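Board index > Bench Automation > Kits and Services

Thread: Talodus two-arm textile kit, long-term notes (trousers and workwear)
First post 6/14/22

ukirmizi
Posts: 304

We have had the Talodus two-arm kit on the bench since January, bought for sorting and folding used workwear. The vendor page covers T-shirts and towels. It says very little about heavy trousers, and those are most of our volume, so I am putting my notes here for anyone weighing the same purchase.

Configuration: two arms, pivoting two-finger grippers, wrist camera on each, the stock white table. Software is the vendor release with the Plurkero grasp planner as a paid add-on. We logged 1,854 grasp attempts on trousers before I wrote this. 1,518 of them were held through the stretch move. The rest were either missed at closing or lost when the arms separated.

I will go through it by part.

1. Fingertips

The rubber pads are the weak point. They grip twill well when new. Then the lower edge starts to fray, and the corner goes first. Worn pads still close on a thick fold but slide on a single layer. The vendor sells them only in sets of four. Inspect the bottom edge with the jaws open. The flat face can look fine when the edge is already going.

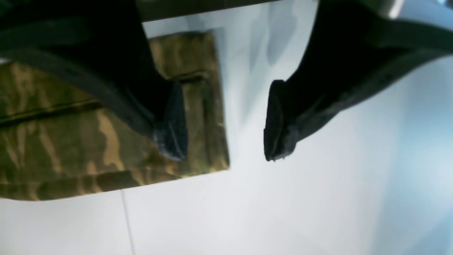
2. Stretch move

The two arms pull the garment out lengthwise so that the top camera can find the legs. For towels this works as advertised. For trousers the planner needs to know which layer it is looking at, and it often guesses. Lowering the pull speed to half of the default helped more than any change to grip force. I also turned off the automatic second pull. On heavy cloth it only tightened the bundle at the jaws.

3. Cables

The supplied wiring is adequate, but the slack at the wrists has to be managed by the buyer. No clips in the box. The manual has one drawing for this and it is for the older arm.

birsen_t
Posts: 1,145

Which release of the planner? Ours (same kit, no add-on) loses far more than that on trousers. I would like to know what counts as "held" in your log. If the gripper has a wad of cloth in it, of course it holds. Whether you can fold from there is a separate question.

ukirmizi

Current release, updated last month. "Held" means that both jaws were still loaded at the end of the pull. It says nothing about fold quality. You are right that the number flatters the kit if read the other way. I do not have a clean figure for folds because we kept changing the fold script.

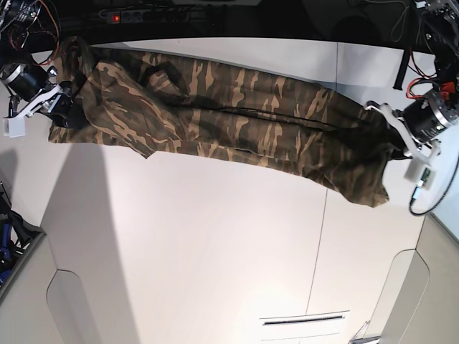
Fold quality depends almost entirely on where the first grasp lands. With a waistband corner and a hem, the planner can usually separate the legs. With anything else you get the bunched case, cloth gathered thick at one jaw and the legs partly overlapping along the length. The long dark line through the middle of those camouflage trousers is where one leg lies over the other, and the segmentation step has to find it against a tiger-stripe print. On plain navy trousers it finds it. On camouflage it regularly picks a crease or a stripe edge. Talodus support suggested retraining on our own stock, and they quote that as a separate service.

harish_b

I have to disagree with the emphasis here. You are blaming the planner for a camera problem. The top camera on this kit has fixed exposure out of the box. Set it manually and put a diffuser over the lights, and a lot of the false creases go away. We did that before paying for anything. I would not buy the Plurkero add-on for trousers at all.

ukirmizi

Exposure has been manual from the first week. Diffuser has not been tried and I will try it. I still think that the add-on pays for itself at the first grasp, where the stock planner goes for the highest point of the pile and nothing else. The highest point is normally a fold, so you end up with a pinch of cloth standing above the jaws and no information about what it belongs to. The add-on at least ranks several candidates.
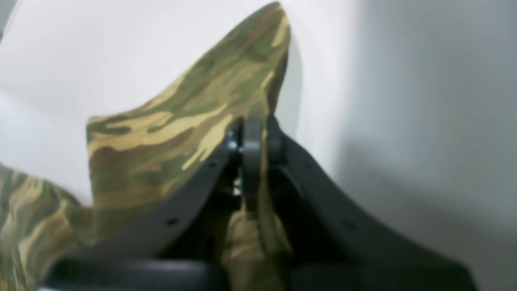

Cherry Mae asks whether the Mateos fingers fit this wrist, as they are longer and the pads can be bought singly. I am passing that on because her account is still waiting for approval.

birsen_t

They fit with an adapter plate. You then have to redo the hand-eye calibration, and the vendor tool assumes stock finger length, so you enter the offset by hand. Takes an afternoon. The longer fingers flex more under load. I went back to stock for denim and kept the Mateos set for shirts.

harish_b

Same experience with the flex. For the record, Jeltar will re-rubber the stock pads if you send them the old ones. The compound is a little softer. Turnaround was two weeks for us, so keep a spare set.

ukirmizi

Thanks, I had not seen the Jeltar option. Does the softer compound leave marks on light fabric?

harish_b

Not on anything we run. We have no white garments, so I can't answer for those.

birsen_t

It left faint gray marks on cream cotton here. They washed out. Please post the diffuser results with the same definition of "held", and a separate column for legs separated correctly.

ukirmizi

Will do. I will run plain and camouflage as two batches with a new set of pads on each.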